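Simulation and control: what the wrist views are teaching us

29th July

Granier, our planner for two-armed work in tight rooms, got its biggest update since January, and we've been grinning about it all week. The short version is that the planner now gets to change its mind while the arm is moving. Before this release it worked out a full path, handed it over to the controller and hoped for the best. If the estimate of a part's pose shifted by a few millimeters along the way, we had to stop, replan and start over (anyone who sat through the spring demos will remember the pauses!).

Most of the work went into the last stretch of the reach, where the wrist camera matters most and has the least to go on. A thin purple rail against brick patterns is a lovely stress test for this, with busy texture on one side and a big smooth gray surface on the other. Our old edge finder loved the bricks far too much and would happily lock on to a mortar line. The new one, which came over from the Lirell perception stack, scores long edges against the part model first and only then looks at texture.
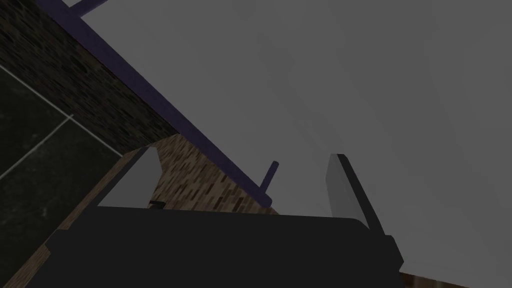 Getting around the room

Arm planning is the other half. The test room in Dernar, our simulator, is narrow on purpose. There's a brick wall close by the left arm, a window side to the right, and a low cabinet with drawers at the far end, so the two arms can't simply swing wide and sort themselves out later. Granier used to treat each arm as its own problem and check for collisions at the end. Now both arms share one search, and an arm that isn't reaching still gets a say in where the other one can go.

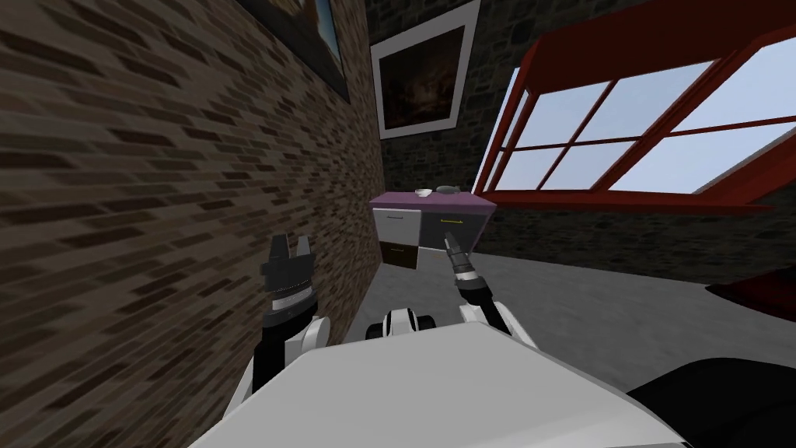

The shared search sounds expensive, and the first version was. We ran the full suite of 3,895 start positions overnight and came in the next morning to find it still chewing on the early ones. Caching the torso geometry did the trick, along with a much blunter rule for throwing out wrist angles that no drawer or tabletop task would ever need. Median planning time is now 58 milliseconds, down from 116, and we haven't even touched the threading code yet. We're very happy with that!

Grasp scoring has been rewritten too. Forked parts are the fun ones. A box has a few sensible places to put two fingers, but a part with a branch coming off its shaft has lots of places that look fine and then block the approach, or put one pad on the shaft and the other on nothing much. The scorer now looks at the fingers and the part together through the whole closing motion, so a grasp that starts well and ends badly drops down the list.
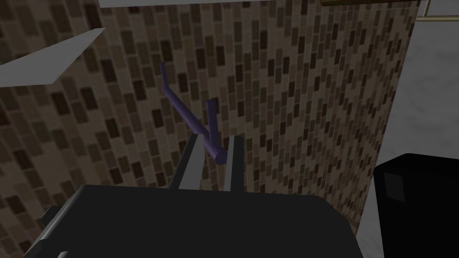

TOOLING

Calvo, the replay viewer, can now step through a run with the wrist view and the planner's tree side by side. Click on any branch and you get the cost terms that killed it, in plain words. It keeps the last 40 runs by default, and you can raise that in the settings file if you have the disk space. Old logs open fine, but the cost terms will be blank for anything recorded before this release.

Still on the list: dim lighting, where the pose estimate wobbles more than we'd like, and a proper fix for the controller's habit of easing off too early near a contact. If you have a nasty part model lying around, please send it over. The odder the shape, the better.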